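22/03/2022

Ridmont 2, Wurwood 1. Still can't quite beleive it. Wrote most of this standing up, so forgive the mess.

2895 in the ground, biggest gate since January. Cold. Loud. Great.

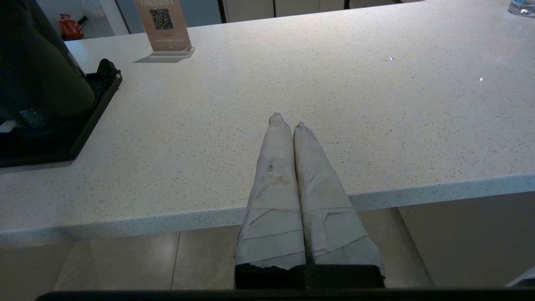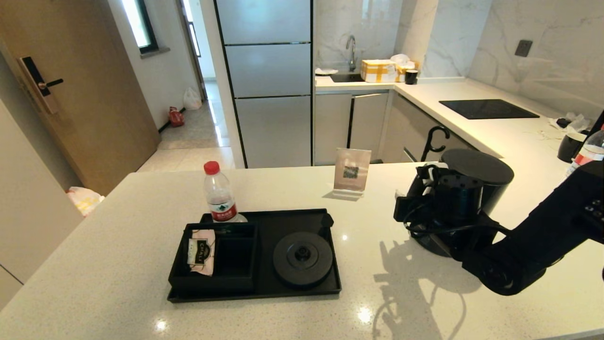
The speckled countertop, both times.

First half, awful. Wurwood pressed high and we kept passing it straight back to them. Their goal was coming for ages – corner, near post flick, no one tracking the runner. One nil and deserved.

Then the change. Iulian Olteanu on for the second half, playing wide left instead of behind the striker, and their right back had no clue what to do with him. He set up the equalizer with a low cross that took a nick off a shin. Ugly. Counts the same.

Winner was all his. Picked it up near halfway, kept going, kept going, shot from the edge of the box. In off the post. I lost my hat and a bit of my voice.

Last ten minutes were horrible to watch. Two clearances off the line, a free kick over the bar, one very soft yellow card. Keeper was superb thoughout.

Nyberg away next. They only got 464 for their last home game so parking should be easy at least. Then Detska, who I still think go up.

Need to sort my ticket for that one tonight.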